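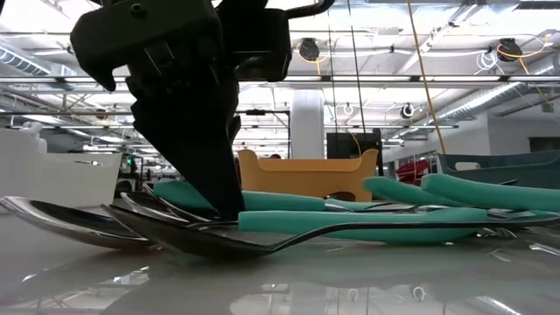
Raili Pesonen
Contributing writer, Workshops and Sheds

I have been to a great many open evenings at shared workshops, and they tend to follow a pattern. You sign in on a clipboard, you are warned about the bandsaw, and then a person in an apron shows you a cribbage board they are very proud of. I own several of these cribbage boards. At Plurley the clipboard was the same, but the main attraction was a machine for sorting the cutlery.

The project is called Fakmont, after the street where its builders first met to argue about it. There are 14 of them on the mailing list and, by my observation, far fewer on the end of a screwdriver. The goal is modest enough to be explained on a napkin: pick a spoon out of a heap, put it in a bin, go back for another. Everyone I spoke to agreed this should have been finished last winter.

I had pictured something bolted to a kitchen bench in a garage. Plurley is a good deal grander than that, a proper industrial space with ductwork and overhead cord reels, which I coveted all night. The Fakmont people have a very shiny table under all this. I asked if the shine was a help. One of the builders looked at the ceiling lights, then at the same lights in the tabletop, and said they were "getting to know it."

The spoons have teal handles. I was told the colour was chosen after long discussion, and later, by a different member, that they were on sale. Behind them stand the bins: a white one, a yellow-orange one and a dark one, lined up like contestants. Which bin gets what seems to be a matter of live debate. I heard spoons assigned to the white bin by one faction and to the yellow by another, and I left before the forks came up.

Watching a gripper go into a pile of cutlery is a strangely tense business. You find yourself leaning. The trouble, as it was put to me, is that a spoon is a fairly simple object until it meets a second spoon. The necks cross, the handles roll, and whatever you reach for has a fork lying over its ankles. My own kitchen drawer works on the same principle, and I have never thought to blame the drawer.

There is also the matter of the fingers. The builders are on version 3, and the talk around the table was mostly of tips: how narrow, how stiff, how much notch. Too blunt and they can't get between two handles. Too fine and they bend, and then somebody has to go home and make another pair. Versions 1 and 2 are kept in a biscuit tin, which was passed to me with some ceremony. I said they looked very nice. I have said the same of cribbage boards.
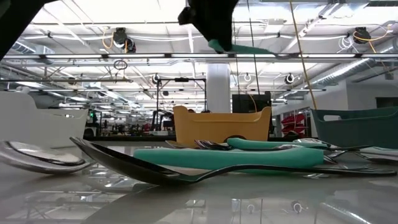

PLURLEY, October

By the second half of the evening I had learned to stop asking when it would be done and start asking what it had done lately. People cheered up at once. One fellow had driven in from Bornel, two hours each way, to work on the part of the program that decides where a handle starts. He gave me a full account of it. I followed him as far as the word "edge" and nodded through the remainder, and he was kind enough not to test me.

A handle in the grip is only half the job, he said, because the other end of the spoon has its own plans. Grab it too far along and the heavy end swings. Then you have to know where that end is before you carry it over the rim of a bin. He showed me with a teaspoon from the tea table, pinched between finger and thumb, and dropped it in my cup.

The tea, I should report, was excellent. So were the date squares, which had come from the bakery in Eskola and were gone before eight. If you are planning a visit, get there early and park behind the building; the front spots belong to the tire place next door, and they are firm about it.

I asked whether anyone on the project has a sorting problem at home that this would solve. There was a pause. A woman by the workbench said her household had 2 forks and did fine. Someone else wants to move on to socket wrenches, which would at least be useful to the workshop, and was told to wait his turn.

The next open evening is in the new year. Drop-ins are welcome, closed shoes are required, and you'll be asked to put your own spoon away when you've finished with it.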